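Gritetti Brothers book 4: who is the traitor? (SPOILERS through book 3)

Romance Readers Board > Dark & Mafia > Series Talk

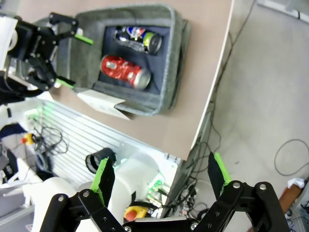
Two grippers and a felt-lined tray

pagesandpinot wrote:
OK so I finished book 3 at two in the morning and I have been useless at work ever since. I need to talk about the traitor. If you haven't read the warehouse chapter, go away now, I mean it!

My theory is that it's the sister. She's the only one who knew the wedding had been moved to Danville, she's the one who "forgot" her phone at the church, and she has every reason to hate her brothers after what they did to her fiancé in book 1. Also the author keeps putting her in doorways. Go back and look. Every time there's a big family meeting she's either just coming in or just going out.

Tell me I'm wrong. (I'm not wrong.)

mobwife_inprogress wrote:
You're wrong lol

It's the lawyer. He has been around since the prologue of book 1, he never gets a love interest, and he's described as having "soft hands" like five different times. In these books a man with soft hands is always selling somebody out.

thornandvelvet wrote:
I'm with mobwife on this one. The sister is too obvious. She's getting her own book, there's a teaser at the back of the ebook, and I can't see this author making a heroine out of somebody who got the grandfather shot. Readers would riot. I would riot.

pagesandpinot wrote:
But that's what would make it good!! Give me a heroine who did something awful and has to live in the house with the people she did it to. I've read so many of these where the girl is basically a kindergarten teacher who wandered into the wrong restaurant.

And the teaser doesn't say she's the heroine. It says "a Gritetti bride." Could be anybody who marries in.

slowburn_or_bust wrote:
Can I be the grump and say I don't care who the traitor is? I came for the enemies to lovers and book 3 gave me 84 pages before they were even in the same room. I counted because I was mad. Then they hate each other for one chapter, get snowed in, and boom, he'd burn down the world for her. Where is my burn? It's in the name!

mobwife_inprogress wrote:
slowburn, I hear you, but the snowed-in chapter was the best thing in the whole book and I will fight you. When he reads her father's letter out loud and stops in the middle? I had to put my Kindle down.

slowburn_or_bust wrote:
The letter was good. I'll give you the letter. I still think it belonged 9 chapters later when they'd had some time to get there.

aken_reader wrote:
Hi all, first post, I've been lurking since July. I'm from Aken, so please excuse my English. I read book 2 and 3 back to back and I think you are all forgetting Hrnčiar.

He's the driver, yes? In book 2 he drives the mother to the hospital and the trip takes an hour longer than it should. She even says something about it, that he took the river road. Then it's never mentioned again. In book 3 he is the one who finds the burned car. I don't believe a writer puts in the river road for no reason.

pagesandpinot wrote:
Oh my god. The river road.

thornandvelvet wrote:
Welcome aken_reader, and your English is great! I just went and found it. Chapter 18, she says "we could have gone over the bridge" and he turns the radio up. HE TURNS THE RADIO UP.

mobwife_inprogress wrote:
Hmm. I like it, but I don't know. Would it hurt enough? The traitor has to be somebody the reader loves or it's kind of a nothing reveal. I had to think for a second to remember who Hrnčiar was. With the lawyer, he was at the christening, he taught the youngest brother to swim. That would hurt.

aken_reader wrote:
It would hurt the mother. She trusts him more than her own sons, I think. There is the scene with the soup.

nightstand_avalanche wrote:
Jumping in with a complaint. Did anyone else think the family tree makes no sense now? In book 1 the grandfather has one brother. In book 3 there's a great-uncle in Danville AND a great-uncle who's a priest. If the author can't keep the uncles straight I'm not sure the river road is a clue. It might just be a road.

pagesandpinot wrote:
The priest is on the grandmother's side! I'm pretty sure. Somebody check.

nightstand_avalanche wrote:
He's called "old Gritetti's brother" at the funeral. I have it in front of me.

slowburn_or_bust wrote:
Brother as in priest brother maybe? Like a monk?

nightstand_avalanche wrote:
Priests and monks aren't the same thing, and no, he's got the family nose. There's a whole sentence about the nose.

thornandvelvet wrote:
I'm choosing to believe the nose is a clue.

More seriously, I do think she plans these. In book 1 the ring goes missing on the boat and it doesn't come back until the end of book 3, and that's more than 1,000 pages if you read them all in a row like I did. You don't do that by accident. The uncles could be a slip and the road could still be real.

mobwife_inprogress wrote:
Fine, I'll move to sixty percent lawyer, forty percent driver. Sister stays at zero. Sorry pages.

pagesandpinot wrote:
Rude. I'm keeping the sister, but she's working WITH the driver. Who do you think picked her up from the church when she didn't have her phone?

aken_reader wrote:
It was a gray car. His car is gray in book 2.

pagesandpinot wrote:
I'm starting over from book 1 tonight. I'll post what I find on the doorways, and if somebody else wants to take cars, please do.

slowburn_or_bust wrote:
I'll take cars. I'm skipping the snow chapter though.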